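Getcombe Robotics Club
Bench check, arm station 2 (dish-loading task)
Checked by: Lụa Giáp
Second check: Tín Bạch
Month: February
Asset no. 3592

Mark each line OK, FIX or N/A. A FIX needs a comment. The arm stays unpowered until both names are filled in.

POWER
1. Supply matches the servo rating on the build sheet. OK
2. Supply switch can be reached without leaning over the arm. FIX
Comment: had to reach past the arm to get to it. Moved the power strip to the front leg of the bench. Rechecked, OK.
3. No bare wire or cracked plugs. OK

ARM
4. Base does not rock when pushed by hand. OK
5. Horn screws tight on all joints. FIX
Comment: elbow screw was a half turn loose. Tightened. Titilayo Eze wants this looked at again after 10 runs.
6. No cracks in printed parts. OK
Comment: faint layer line on the gripper bracket, same as last month. Not growing.
7. Servos cool to the touch before start. OK

SOFTWARE
8. Joint limits loaded from the station 2 file. OK
9. Speed cap set to 33 percent for new members. OK
10. Stop key tested from the keyboard. OK
Comment: Lộc Bùi tested it twice, once with the arm moving.

WORK AREA
11. Tape line on the floor, 200 mm out from the bench edge, not worn. FIX
Comment: worn at the left corner. New roll is in the Rullow bin.
12. Cups and plates are plastic or paper. No glass, no ceramic. OK
13. Cable has slack at full reach and does not catch. OK, see comment 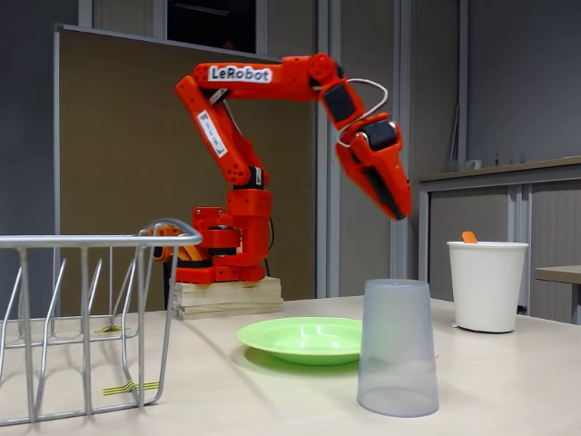 Comment on 13: Cable snags are the fault we write up most at this station, so please take your time on this line. Run each joint slowly to its limit and watch the cable the whole way. With the arm reaching out over the cups, the white cable makes a wide loop from the back of the upper arm to the gripper. Check that loop at the wrist first, then fold the arm back and check it against the dish rack.

PEOPLE
14. Long hair tied back, sleeves up, no lanyards. OK
15. One person on the stop key for every run. OK
16. New members have signed the rule sheet. FIX
Comment: Ronja Grønli still has to sign. She can watch but not drive.

Open items: 5 (recheck), 11, 16.
Station 2 cleared for use at the 33 percent cap.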